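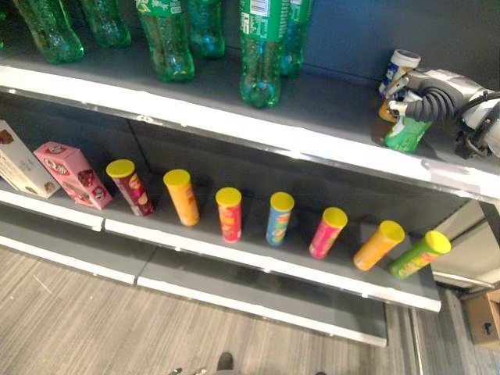 Le kit Skarero est vendu par la société Plelholm comme une solution complète de mise en rayon : un bras, une pince à doigts, une caméra de tête, un boîtier de commande et une licence logicielle d'un an. La séance d'aujourd'hui porte sur la lecture critique de cette offre, avant la partie pratique sur la planification de saisie. Le cas de base est la saisie d'un petit contenant cylindrique à couvercle blanc, tenu droit près du fond de la tablette. La cible est rigide, son axe est vertical, et la pince arrive par le côté. Les difficultés viennent du voisinage : une canette verte couchée de biais juste sous la prise, un petit article orange à côté, et les bouteilles de soda en plastique vert, dont les parois translucides et les fonds brillants se prêtent mal à la mesure de profondeur.

1. Ce que contient l'offre

La fiche commerciale distingue deux versions. La version Trasby est destinée aux laboratoires et donne accès aux trajectoires et aux consignes d'effort. La version standard ne donne accès qu'à des tâches préprogrammées (prendre, poser, redresser, avancer en façade). Le cours utilise la version Trasby. La documentation fournie compte 296 pages, en anglais. Les chapitres sur l'étalonnage sont à lire avant le TP, les autres servent de référence.

La licence est facturée par poste. Le renouvellement n'est pas compris dans le prix d'achat, point relevé par Vivek Bansal dans sa note de l'an dernier et toujours valable dans la version actuelle du contrat.

2. Critères d'évaluation

On retient les critères suivants pour la grille à rendre :

Accès. La pince peut-elle atteindre l'objet sans toucher la tablette supérieure ni les produits voisins ? Il faut tenir compte du poignet et du câble spiralé noir qui l'entoure. Le modèle géométrique livré avec le kit ne représente pas ce câble. On l'ajoute à la main sous forme d'un cylindre englobant.

Perception. Séparer les objets opaques imprimés (boîtes de biscuits, tubes de chips à couvercle jaune) des objets translucides. Pour les premiers, la détection par texture suffit en général. Pour les seconds, la notice recommande deux prises de vue sous des angles différents, ce qui allonge le cycle.

Tenue. L'effort de serrage se règle par classe d'objet. Un réglage trop fort marque le carton, un réglage trop faible laisse l'objet pivoter entre les doigts.

Reprise. Que fait le système quand un article est couché ? La version standard signale une erreur et s'arrête. La version Trasby laisse l'utilisateur écrire son propre comportement.

3. Résultats de la campagne d'essais

Les essais ont été conduits par Chiharu Ichikawa et Nicanor Tejada avec la version Trasby. Sur 427 tentatives de saisie, 52 ont échoué. On calculera le taux d'échec en début de séance, puis on discutera de ce qu'il recouvre : le journal ne sépare pas les erreurs de perception des glissements, et la fiche commerciale ne donne qu'un taux global, sans préciser les objets utilisés. Les deux chiffres ne sont donc pas comparables en l'état.

À noter aussi que les tubes étaient debout et bien espacés sur leur tablette. Un rayon serré donnerait autre chose - à vérifier en TP pour les groupes qui ont choisi ce sujet.

4. Travail demandé

Rédiger un avis d'achat de 2 pages pour un magasin de proximité qui hésite entre les deux versions. L'avis doit citer au moins une limite de chaque version et proposer un essai d'acceptation chiffré. Les groupes suivis par Umesh Dixit remettent leur travail en salle Srivastava, les autres le déposent sur la page du cours. La date limite sera donnée en mai, avec le calendrier des soutenances.

Lecture pour la prochaine fois : chapitre de la notice sur l'étalonnage caméra-pince, et la partie du polycopié sur les repères.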